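Pelar Two-Arm Garment Cell: Setup and Care FAQ

Maintained by Lavanya Poojary, Mudgway workshop. Last revised in May.

These are the questions that come up most from people who run or look after the Pelar cell. If your question is about the scheduling software, see the Sosport page instead. Parts numbers are on the sheet taped inside the control cabinet door.

Starting up

What order do I power things on?

Controller first, then the left arm, then the right arm. Wait for the steady light on each arm before you switch on the next. If you bring both arms up together, the controller sometimes gives them the same address and you will have to start over.

Do I have to home the arms every morning?

Yes. Clear the rail, stand behind the line on the floor, and run Home All from the main screen. The left arm moves first. If one arm stops partway, press the stop button, move it by hand to a point well away from the rail, and try again. Don't home with clothes on the rail. The fingers travel close to it on the way up and can pull a hanger with them.

How long should warm-up take?

Ten minutes of the slow cycle is enough in summer. Give it twenty if the room was unheated overnight. The wrist joints run a little stiff from cold and the first few picks will land short if you skip this.

Rail and hangers

Where does the rail go?

The height from floor to the center of the rail is 1000 mm. Measure at both ends. The distance from the rail to the front of the arm bases is 663 mm, measured square to the rail. We set both with the steel tape, not the laser, which reads badly off a round black bar.

If you move the rack for cleaning, check both measurements before you run anything. A few millimeters in height is fine. The same error in distance is enough to make the fingers close on air.

Can I use any kind of hanger?

Plastic and metal hangers both work. What matters is the opening of the hook. It has to pass over the rail without being forced. Throw out any wire hanger that has been bent and straightened, as the hook will not sit at the angle the arm expects.

Spare hangers can stay on the far right end of the rail as long as the program has the right limit turned on. Without the limit, the right arm will treat them as part of the work area.

Why does a garment slide when the arm lets go?

Usually the hook was set down on top of the rail and not over it. Lower the release point by 3 mm and try again. If it still slides, wipe the rail. Fabric softener leaves a film on it that you can feel with a fingertip.

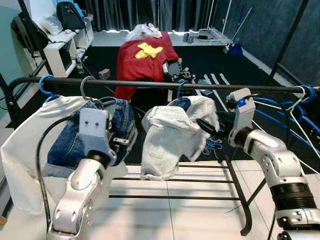 Denim is harder than anything else we run. It is heavy, it holds a fold, and the weight shifts when the hanger lifts. Use the heavy profile, which slows the lift and closes the fingers harder. For shirts and other thin knits go back to the light profile, or you will leave marks on the fabric near the collar.

Grippers

How often should the finger pads be changed?

Every 2000 cycles, or sooner if the surface looks shiny. The counter is on the maintenance screen, and it has to be reset by hand for each arm. Please write the change in the log book as well, with your initials. Maxine Mahuika orders the pads from Vando and works from the log when she decides how many to buy.

How do I change them?

Press the stop button and lock the controller. Back off the screws with the small hex key, slide the old pad out, and clean the seat with a dry cloth. Push the new pad in until it is flush. Tighten the screws a little at a time, going back and forth. Open and close the gripper from the screen before you put a garment on it.

Never use solvent on the seat. It softens the housing.

One gripper closes slower than the other. Is that a fault?

Check for lint first. It collects behind the finger and packs down hard over a week or so. Pick it out with the plastic tool in the drawer. If the gripper is clean and still slow, run the gripper test and send the result to Lavanya.

Cables and floor

How much slack should the arm cables have?

Enough that the arm can reach both ends of its work area without the cable going tight at any joint. Move the arm by hand through its full reach and watch the clips. If one pulls, loosen it and feed some cable through from the base. Too much slack is also a problem, as a loop can catch on a hanger hook.

Can cables cross the floor?

Only for a short test, and never where someone has to walk to reach the stop button. Coil them and put them back on the hook when you are done.

When is the floor cleaned?

Thursday, after the last run. Sweep under the rack as well as around it. Threads and broken bits of hanger end up there and get dragged toward the bases.

Faults

The screen says "grip lost" but the garment is still held. What now?

Don't clear the message yet. Put a hand under the garment, open the gripper from the screen, and take the garment away. Then clear it. The usual cause is a worn pad.

Who do I call?

Lavanya for anything to do with the arms or the controller. Maxine for pads, hangers and other supplies. If an arm has hit the rail or a person, press stop, leave everything where it is, and call Lavanya before anyone touches the cell.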